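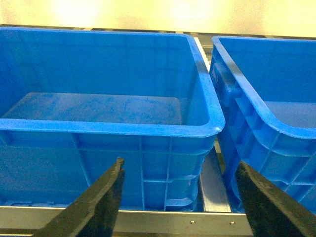 Demonstration work at the Lenville site resumed in February, and I am now able to set down how the sessions are run. Each operator guides the arm by remote control through a complete approach to the blue bins, stopping with the gripper open before the rim. Brijesh Gautam and Lai-ching Siu share the controls and change over every 300 demonstrations.

Our total stands at 818. Thư Hứa has reviewed them all and has asked that hesitant approaches be kept and labelled, a decision I support. Hand guiding remains in use for the two lowest shelf positions, where the operators find the remote controls too coarse. The next session is on Saturday.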